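Fri 4 November

Cell 2, drive insertion. In at 8, arm powered up cold. Ran the warm-up program at low speed before touching anything, because joint 4 has been stiff in the mornings since October. No faults on the log overnight.

Gripper

Checked the finger bolts first. Left finger had backed off by a quarter turn again. Cleaned the threads, put new threadlocker on both sides and torqued to the card value. Mahtab wants to order the hardened screws from Merico. I would like to see whether the threadlocker holds for a week before we spend money on it.

Finger pads are worn at the tips but still inside the limit. Set the grip force to 16 N. It was at 20, and that was enough to flex a drive caddy and make it bind on the rails. Tested at 16 with a dead drive, tilted every way I could think of, and shook the arm with short jogs. No slip.

Tool offset

The offset in the controller did not match the gripper as mounted. Z was out by 0.8 mm. I think it goes back to when Simin swapped the adapter plate and we restored the old file afterward. Touched off on the reference pin four times, took the average, saved under a new name and moved the old file to the archive folder so it cannot be loaded by mistake. Wrote the new value on the sheet inside the cabinet door.

Fixture and tower

Wiped down the table slots and the tray. One clamp foot under the tray was sitting on a chip of plastic. Removed it and re-clamped. Tower on its side, panel off, pushed up to the stops. Tied nothing down in the case itself, the cables are supposed to stay the way the line will deliver them.

Insertion path

Retaught three points:

1. Pick. Lowered slightly so the fingers take the caddy squarely.

2. Approach. Old point came in too low and would have touched the case wall with the corrected offset. Raised it and moved the wrist turn earlier. Speed from here on is 8 mm/s.

3. Pre-insert. Drive in its blue caddy, held tilted with the lower end just above the empty bay. Final straightening happens after this point. Stepped through it by hand with my thumb on the stop. 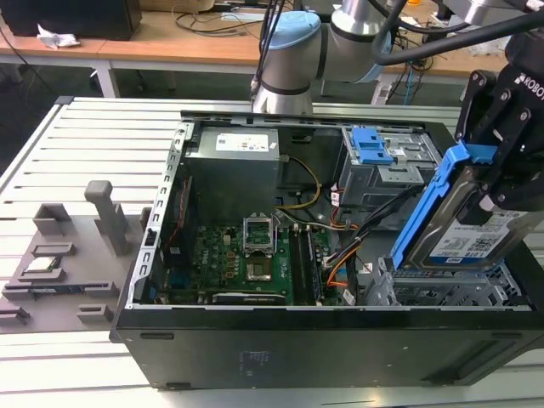 4. Release. Not retaught yet. The old point is commented out in the program so the cycle ends at pre-insert.

Open items

Umbilical on the upper arm needs another tie. It has too much slack when the wrist turns, and I do not want it near the case opening. Parviz has the right clips at Vemcombe and will bring a bag over.

Joint 4: grease is due at 400 hours and the counter reads 230. Will ask Gholamreza if we can do it early.

Backup of the controller taken after the last edit, copy on the shared drive. Arm parked, air off, key in the box. Release point first thing Monday.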